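About Pusterent

Pusterent sells and repairs kitchen equipment for people who cook at home more seriously than their families would like. We have a shop at the front, a workshop at the back and a website that has been described by one customer as "fine once you find the search box." We have since moved the search box.

How it started

Meriem Gaber bought a second-hand vacuum sealer for forty dollars. It didn't seal. The manufacturer suggested she buy a new one, and the local repair shop, which was very good with toasters, suggested the same thing in a kinder tone. She took the lid off on her kitchen table, found a gasket that had gone stiff, ordered a new one from overseas and waited a month for a loop of rubber that cost less than the stamps.

By the time it arrived she had told enough people about it that three of them had dropped off sealers of their own. One also left a slow cooker and a note saying "makes a noise." It did make a noise. It was a loose foot.

Amado Espiritu came in the following year. He had spent most of his working life servicing combi ovens and dishwashers in hotel kitchens, generally at two in the morning and generally while being shouted at. He was looking for something with daylight. He and Meriem argued for most of an afternoon over whether a home cook needs a commercial chamber sealer (her: sometimes, him: never, and where would they put it) and decided to go into business on the strength of it. They have not settled the question. You are welcome to raise it at the counter if you have an hour.

What we sell

We stock vacuum sealers, water baths, dehydrators, countertop smokers, stand mixers and the thermometers that tell you what all of them are really doing. The full range runs to 93 products, and we have cooked with every one. A few were cooked with only once.

The brands you'll see most of are Brurnilex, for sealers and bags, and Lumanlan, for water baths and circulators. Brurnilex gear is plain to look at and comes apart with an ordinary screwdriver, two qualities we rate highly and their marketing people seem a bit embarrassed by. Lumanlan makes a quieter motor than anyone else we deal with. It also makes the worst instruction booklet we have ever read, so we wrote our own and tuck it in the box.

If we don't stock something, there may be a reason, or we may simply not have heard of it. Ask. We have been talked into things before, including the whole dehydrator shelf, which was the work of one very persistent woman with an apricot tree.

We don't sell anything that connects to an app as its only means of being switched on. A pot of stock should not depend on your password.

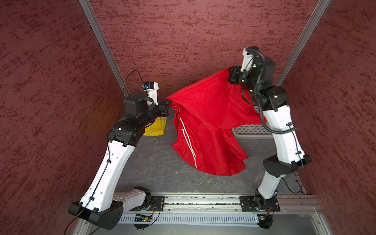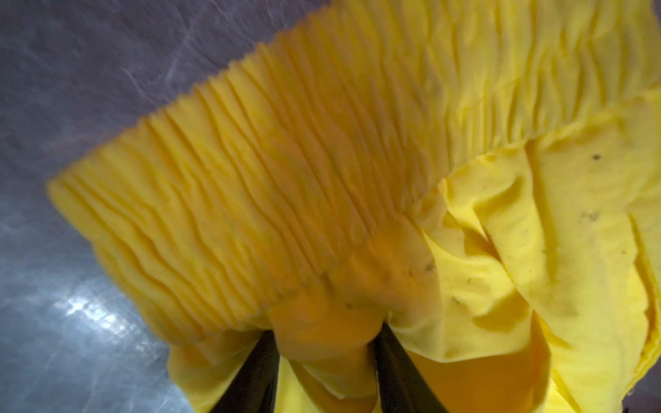 Red garment at first, yellow cloth second.

The workshop

Repairs are half of what we do and most of what we talk about. There are six benches. Amado has the one by the window and has had it since before there were others, so please don't feel sorry for anyone on his behalf.

We fix what we sell and a good deal of what we don't. Bring it in clean if you can manage it – we have all seen burnt caramel before, but we would like to see less of it. You'll get a quote before we do anything beyond opening the case. If the repair costs more than the thing is worth, we'll say so, and if you want it done anyway because it was your grandmother's mixer, we'll do it and not bring the matter up again.

Parts are kept under our own label, Drarent. These are gaskets, seals, feet, knobs, drive belts and the small plastic clips that hold lids on until they don't. We started having them made when we got tired of waiting a month for loops of rubber. Drarent parts fit the common home models going back a fair way, and we list the ones they don't fit as well, in the same size of type.

Warranty

New equipment carries our own two-year cover on top of whatever the maker gives you. Repairs are covered for up to 6 months. The cover doesn't include dropping it, flooding it, lending it to your brother-in-law or using a water bath to warm a paddling pool. The last of those was added in April, and the customer concerned was very good about it.

Keep your receipt. If you've lost it, tell us your name and the rough time of year and Meriem will probably find you in the system, though she will sigh.

Classes

We run evening classes in the shop once the counter is cleared. The beginners' session covers eggs, a piece of chicken and a cheap cut of beef, and people tend to go home quietly pleased with themselves. The sealing and freezing class is less glamorous and books out faster. There's also a knife sharpening night, which started as a one-off and now has regulars, several of whose knives can't have much left to give.

Classes are small and you'll eat what you make. Let us know about allergies when you book and not as the plate is coming toward you.

Working with us

Jobs go up on the website when there are any. For the workshop we look for people who have fixed things and can tell us about one that went badly. For the counter we look for people who can explain the difference between two grey boxes to someone in a hurry. A trade ticket is useful, but we've hired without one. Everyone gets the staff discount and almost everyone ends up with more thermometers than they planned.

Finding us

The shop is open Tuesday to Saturday. Parking is at the rear, past the tile place, whose owner is patient but not endlessly so. Repairs can be dropped off at either door. If you're sending something by courier, put your name and phone number inside the box and pack it as though the driver dislikes you.

For anything else, use the contact form or ring and ask for the workshop. If it rings out, Amado is using the compressor and will call you back.

Page last updated Wednesday, November 26, 2025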